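Fustgate Visitor Lodging Program
Progress report to the Porirska Fund
Prepared by Soledad Medrano, program manager

Summary

Work under the grant is on schedule except for the wayfinding signs, which are six weeks behind. The Fustgate lodging guide is printed and in circulation, the shared booking page is live, and the winter rate trial at the Prisley Inn has ended. We have not asked for any change to the budget. One decision is needed from the Fund, and it is set out under Signs.

Lodging guide

The guide lists 35 inns, guesthouses and cottages between Fustgate and the Esquivel ferry landing. Each owner was sent a proof and given two weeks to correct it. Most of the corrections were to phone numbers and pet policies. Two owners asked to be left out because they are selling, and we removed them before printing.

Copies went to the ferry landing, the rest stop on the county road and the libraries in the neighboring towns. The ferry landing ran out first and was restocked in March. We printed on the heavier paper, as agreed, and it has held up well in the outdoor racks. The map on the back page shows the old parking area at the marina. This will be fixed in the next printing. Until then the ferry office is handing out a slip with the correct location.

Booking page

The page opened to the public after a short test with the larger inns. It took 1,415 booking requests in the reporting period. A request goes straight to the owner, who has a day to answer before it is offered to the next place on the guest's list. Owners who answer by phone and never mark the request as closed are still causing trouble, because the system then offers the same guest a second room. Refugio Arellano has been calling these owners one at a time and walking them through the steps. He has also written a one-page sheet that can be taped up by the front desk.

Guests can now filter by step-free entry, breakfast included, and minimum stay. Filtering by boat parking was planned but has been moved to the next period, as too few owners had filled in that field.

Breakfast and family stays

Owners told us at the fall meeting that families often skip the smaller inns because breakfast is set up for couples. With grant money we bought starter sets of children's tableware and lent them to inns that asked. Owners also received a short sheet on early breakfast hours, simple menus and common food allergies.
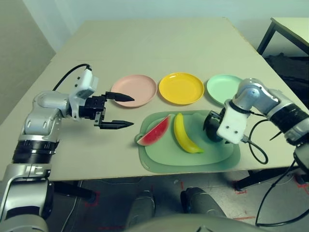 Pink, yellow and green plates with a green tray and toy-like food.

Inns taking part agreed to list themselves as family-friendly in the guide and to serve from 7 a.m. on weekends. One has since dropped the early hour for lack of kitchen help and will pick it up again in summer. The others have kept to it. We will survey guests on this at the end of the season and send the results with the final report.

Winter rate trial

The Prisley Inn offered a two-night midweek rate from the first week after New Year until the ice went out. The inn filled up to 40 percent of its rooms on trial nights, which the owner considers good enough to repeat. Most guests came for the ice fishing and a smaller number for the snowshoe trail. Restaurant hours were the main complaint. Only one kitchen in Fustgate stays open past eight in winter, and guests arriving late had nowhere to eat.

Three other owners want to join next winter. We would like to set the dates with them by September so the rate can go in the fall printing.

Signs

The county returned our sign drawings twice, first over letter height and then over the distance from the intersection at Shore Road. The second set of changes means that 4 of the signs need taller posts. The added cost can be met from the money left over in the printing line. We ask the Fund to approve moving it. With approval this month, the posts can be set before the summer traffic starts.

Next period

Correct and reprint the guide map.
Add boat parking to the booking page.
Install the signs.
Hold the spring owners' meeting at the Esquivel landing hall.
Draft the guest survey and send it to the Fund for comment.

Receipts and the expense sheet are attached separately.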